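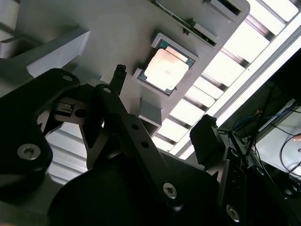

Heidrun Riedl objects that a desktop computer with a replaceable processor is a hobbyist's luxury, and that most offices never open the case before they scrap it. Her figure from Plallik is 2 upgrades in a fleet of 80 machines. I accept the figure. I don't accept what she takes from it.

The low count measures purchasing policy. Plallik writes its desktops off after four years and bars staff from ordering parts against a machine already on the books. Under those rules a socket has no value, and neither would a spare tire if drivers were forbidden to carry a jack.

The useful comparison is repair. With a soldered processor, one failed voltage regulator condemns the chip, the board and often the memory. With a socket, the board is replaced and the rest goes back in. Trummer, which keeps its desktops for 10 years, budgets for boards and treats processors as stock that moves between cases.

Sockets do cost something. They add height, they add contacts that can bend, and in a thin laptop I would give them up. A desktop has the room — the case is mostly air. Buyers should ask for the socket in the tender and then change the write-off rule, in that order, before the next contract is signed in May.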